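Ignacio Cantero and Timo Haberkorn
April 2018

4. Seasonal drift in the Orneck gauge record

The gauge at Orneck has been read twice a day, with short gaps, for the whole of the study period. After the removal of duplicate entries, 1018 readings were left for analysis. Of these, 16 were rejected because the water level fell below the lowest mark on the staff. The Kimstead gauge, 7 km downstream, was used as the reference series throughout.

Levels at the two sites agree well in summer and poorly in late winter. The difference is greatest in March, when Orneck reads consistently higher. Kleinschmidt put this down to ice on the staff, but the difference persists in mild years, when no ice was recorded. We prefer the account given by Grevier, in which silt builds up behind the weir and is cleared by the first spring flood. The bed surveys are too few to settle the matter – there is none for the winter months – and the correction used below is therefore an empirical one.

A constant offset was fitted for each calendar month and subtracted from the Orneck series. Offsets were estimated by the median, as the mean was strongly affected by single flood days. The corrected series was then compared with Kimstead over a moving window of 100 readings. No trend remained in the residuals, although their spread is still wider in winter than in summer.

Figure 3. Open two-finger gripper, rendered view.
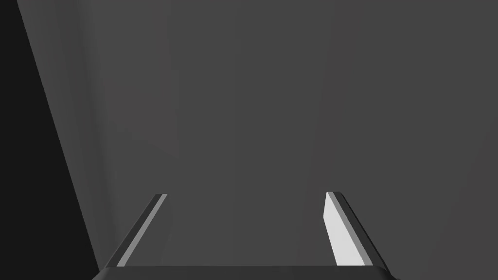
5. Reader comments

hydro_m: Was the staff at Orneck ever re-levelled? A shift in the zero mark would give a step, so it should show up in the residuals.

Pauline: The monthly medians would be useful as a table.

weirkeeper: Silt sounds right to me. Our weir does the same every winter.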